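# Surface care for plush: pile, print and fiber length

Speaker notes, returns and refurbishment session. Slot is 62 minutes including questions. Ryan Dobson runs the slides, I talk. Sample bins go on the side table before the doors open.

## Slide 1 – Scope

- Say the title, skip the bio.
- We cover the outer surface only: pile fabric, long fiber fabric, printed details. Stuffing, seams and electronics are Bradley Sedgwick's session in February.
- Audience is mostly people who grade returned toys at a bench. They know the grades. They don't need the history of the grading sheet.
- Define terms once and stick to them. Pile = the fibers standing up from the backing. Nap = the direction they lie when stroked. Matting = fibers locked together so the nap can't be found by hand.

## Slide 2 – Why surface gets its own session

- Last year's batch at the Skarberg bench: 1,837 plush items received. Surface condition was the most common reason for a downgrade. Seams came second by a wide margin.
- Most of those downgrades were recoverable with a brush and time. The rest were print damage, and print damage does not come back.
- Don't read the chart aloud. Point to the tall bar and move on.
- If asked for the split by supplier: not in this talk, see the handout.

## Slide 3 – Two families of fabric

Short white plush first. Dense, even, low. Shows dirt early. Light pressure leaves a dent in the pile that a thumb can lift out again. Compare with the swatch in bin A.

Long fiber fabric second. Fibers fall in tufts and the backing is hidden until you part them. Dirt sits in the grooves between tufts, so a quick look under overhead light will pass an item that should fail. Compare with the swatch in bin B.

Key point, say it slowly: the same brush is wrong for one of these. A slicker brush that opens long fiber will raise and break short pile. Bench rule at Skarberg is separate trays, separate brushes, tray labels facing out.

## Slide 4 – Inspection order

1. Shake once, face down, over the dark mat.
2. Find the nap with a flat hand. Mark the direction with chalk on the mat, never on the item.
3. Check the contact areas: paws, belly, muzzle, underside.
4. Check prints under side light.
5. Part the long fiber in 10 places and look at the backing.
6. Write the grade before any cleaning starts.

Step 6 is the one people skip. A grade written after cleaning tells you how good the cleaner is. Pause here, there is usually a question.

Expected question: why 10 places. Fewer misses stains near the seams, more doubles the bench time. We tested 2 and it was useless.

## Slide 5 – Printed paw pads

- Pad prints sit on top of the fabric. The pile under them is pressed flat by the print, so the pad feels stiffer than the plush around it.
- Red-brown inks on white are the worst case for us. Any bleed shows as a pink halo at the pad outline.
- Look at the outline first, the middle second. Wear starts at narrow parts: lobes, points, the small toe pads.
- Irregular pad outlines are often part of the design. Check the reference photo before calling a shape damaged. Last winter we failed a whole carton of Killero bears for "smeared" pads that were drawn that way. They went back out at full grade after Ryan found the artwork sheet.
- Compare the two paws on one item. Same ink, same fabric. If one pad is duller, it's wear. If both are dull to the same degree, suspect the wash.

Cleaning for prints:

- Damp cloth, plain water, dab from the outside of the pad toward the center.
- No solvent. No eraser sponge. The sponge takes the ink with the dirt.
- Dry flat with the pad up. Pads folded against each other can stick and lift.

## Slide 6 – Long fiber: detangling

- Start at the tips. Work back toward the backing in short strokes.
- Hold the base of the tuft with two fingers so the pull doesn't reach the backing.
- Wide comb first, slicker second, soft brush last.
- Some curl in the fiber is normal. Over-brushed fiber goes straight and frizzy and looks worse on the shelf than a slightly tangled one. Stop when the comb passes through.
- Pale purples and greys hide dirt better than white does. Put a white card next to the item and compare. Lobo's lilac range reads as clean under warm bulbs and grey under daylight tubes, so grade it under the tubes.

Live demo if the clock says we're under half. Use the spare swatch, not the bin B one. If over half, skip to slide 7.

## Slide 7 – Wetting and drying

- Short pile: surface wet only. Blot, then brush with the nap while still slightly damp.
- Long fiber: mist, comb, leave alone. Brushing wet long fiber stretches it, and it dries into loops.
- Cool air only. Hot air melts fine synthetic tips. The result feels like sand and there is no repair for it.
- Porovix mats under both. They let air reach the underside. Towels hold water against the item and leave lint in the pile.
- Turn once, halfway through. Turning more often than that flattens both sides.

Bradley disagrees with me on turning and will say so from the floor. Let him, it's a fair point for heavy items – a large bear with wet stuffing needs more turns than a small one. Our numbers are for surface wetting only.

## Slide 8 – Handling marks

- Every grip leaves something. On short pile it's a dent. On long fiber it's a parting.
- A dent that lifts with one stroke of a soft brush is not a fault. Don't log it.
- A dent that stays after steaming goes on the sheet as pile crush, with position.
- Partings in long fiber close with a shake. If one doesn't, look for glue or food at the base of the tufts.
- Avoid holding by the paws. It puts load on the wrist seam and rubs the pad print in the same spot each time. Hold the body, one hand under.

## Slide 9 – Fabric comparison

Leave both pictures up while people pass the bins around. No need to talk over them. Points if someone asks:

- Short pile: follow the outline of the printed pad and note how clear the color change is against the white.
- Long fiber: look at the shadowed grooves between tufts. That's where the comb goes in.

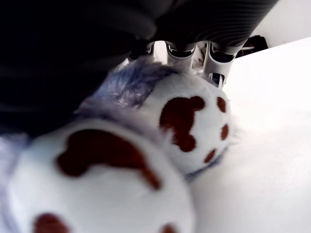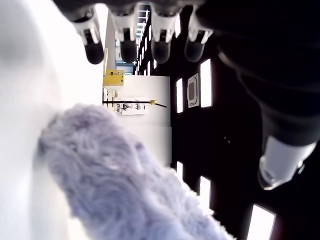 *Slide 9. First: white plush paws with red-brown printed pads. Second: long lavender fiber with tufts and curls.*

## Slide 10 – Bench sheet changes

- "Surface" splits into "pile" and "print". Old sheets are valid until the pads run out.
- "Matting" now needs a location: tip, mid or base.
- Drop the "fluffiness" box. Three graders, three answers, every time.
- New box for nap direction, arrow only.

Ryan hands out the new sheets at this point, one per person, spares stay at the front.

## Questions

- Odor: not surface. Send to Bradley.
- Fading: grade it, don't treat it. Dye pens are banned at our bench and I'd ban them at yours.
- Machine washing: only where the label allows it, in a bag, cold, and never with printed pads unless the maker has signed off in writing.
- Static on long fiber after combing: mist lightly, wait, shake.
- If somebody wants brush part numbers, they're on the back page of the handout. The Skarberg storeroom list is out of date, so don't quote from it.

Collect bins A and B before people leave the room. Swatch B came back last time with a corner missing.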